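Litulgate Bindery Workshop – Notebook
Entry for August, opened 9:40 a.m.
Subject: Paste trials for the Flidel ledgers, second series

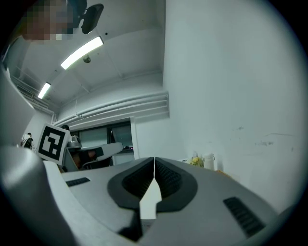
The second series continues from the July pages and uses the same stock of wheat starch. The purpose is to settle on one paste for the spine linings of the Flidel ledgers before the sewing of the first group is completed. The earlier series was inconclusive. Two of the mixtures held well on cotton but lifted from the heavier paper, and the notes on soaking time were incomplete.

Starch was soaked overnight in deionized water and cooked over low heat with constant stirring. The batch was held at temperature for 17 minutes after it turned translucent, then covered and left to cool. It was put through the fine sieve twice. The first pass left a good deal of skin behind, and colleagues are reminded to lay film directly on the surface of the paste while it cools.

Test strips were cut from the Stankevičius linen and from the medium-weight kozo, 13 of each. Strips were pasted to offcuts of the old text block paper, pressed between blotters, and left under weight. Blotters were changed at noon and again at 3:00 p.m.

Observations at the end of the day:

The thinner dilution soaked through the kozo and stained the offcut beneath it. It should not be used on the ledgers in any form. The thicker paste stayed where it was placed but dragged under the brush and left ridges along the grain. The middle dilution spread evenly and gave the flattest strips. On linen, the difference between the middle and thick mixtures was small.

The Clurner press was used for half of the strips. Its lower platen is slightly out of true toward the handle side, and strips from that corner dried with a faint curl. These have been marked in pencil and will be left out of the peel test. A request for adjustment has been entered in the equipment log.

Paste used today came to nearly 900 grams, more than planned. The remainder is in the cold cabinet, labeled, and is to be discarded after 6 days whether or not it smells sour.

Outstanding: peel test on the dry strips; repeat of the middle dilution with a shorter soak; a decision on whether the hinges are to be lined in kozo or in linen. The Flidel correspondence asks for linen throughout, but the smaller volumes may open poorly with it – a sample hinge in each material will be prepared and sent with the next letter.

Brushes washed and hung. Entry closed 5:15 p.m.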